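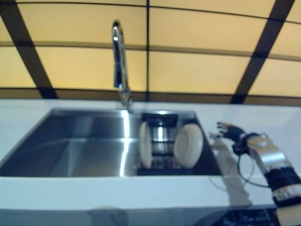
Households wanted for a home water use study

Jemance is looking for 355 households in Etel and Byun to keep a kitchen water diary through the month of May. We want to know how much tap water people use for cooking, drinking and washing up, and at what times of day.

You can take part if you are 18 or older, pay your own water bill and expect to be home most of the month. Renters are welcome. 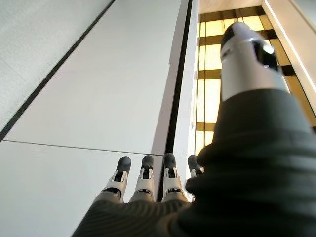 Kitchen wall and window.

What you will do: fill in a one-page diary each evening, which takes 10 minutes, and send us a meter reading at the start and end of the month.

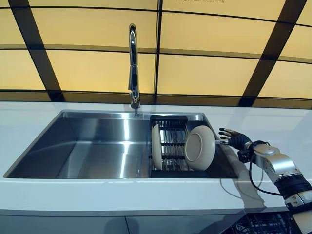 One diarist from the last round wrote that the evening page was easy to keep up, but that she wished the form had a line for pets and houseplants. It has one now.

Participants who return a full diary get a $40 Flendo grocery card. Partial diaries are not paid.

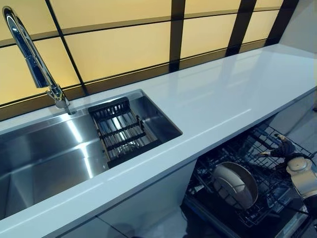

How to apply

Write to Jemance, 1045 Byun Road, Etel, with your name, address and the number of people in your home. Letters must reach us by January 13, 2019.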